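Do unopened tennis balls go bad?

Asked in Racket Sports – 3 answers

Clearing out the garage in August I found a stash of sealed cans my brother-in-law bought during his tennis phase, which lasted one summer. Are they still good or have they died in there? I play at a level where the ball is rarely the problem, but I'd like to know before I blame it.

Answer 1 (accepted)

Sealed cans are pressurized, so the balls hold up for a couple of years, sometimes longer. Press the lid before you open one. If it gives easily, the seal has gone. Then listen for the hiss. Strong hiss, go play. Sad little sigh, give them to a dog. Heat doesn't help, and a garage in August is basically an oven with a rake in it.

Answer 2

just buy new ones, its 3 balls not a kidney

Answer 3

Agree with the first answer, mostly. I'd add the drop test: let an old ball and a fresh one go from shoulder height onto something hard and see which gives up first. Our club at Gurkham went through a whole shelf of old cans that way and kept maybe half. The rest went on chair legs at the Prydderch library, where I'm told they are doing better work than they ever did for us.
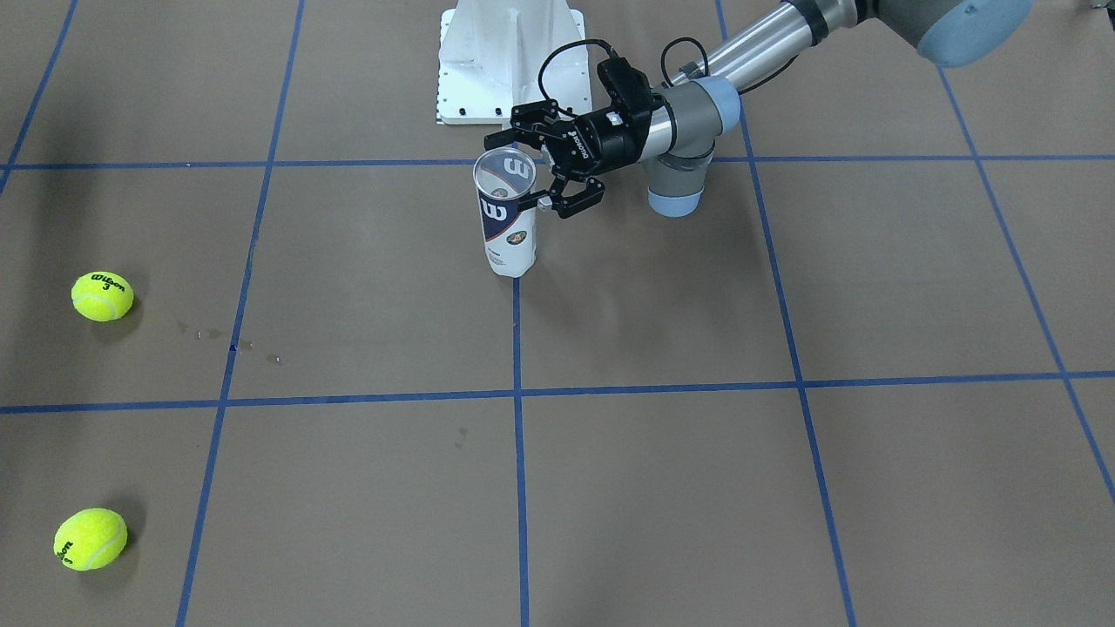
Tennis ball can, held upright.

Store them indoors and don't open one until you're at the court. Opened balls go flat in a few weeks whether you hit them or not – mine are usually not.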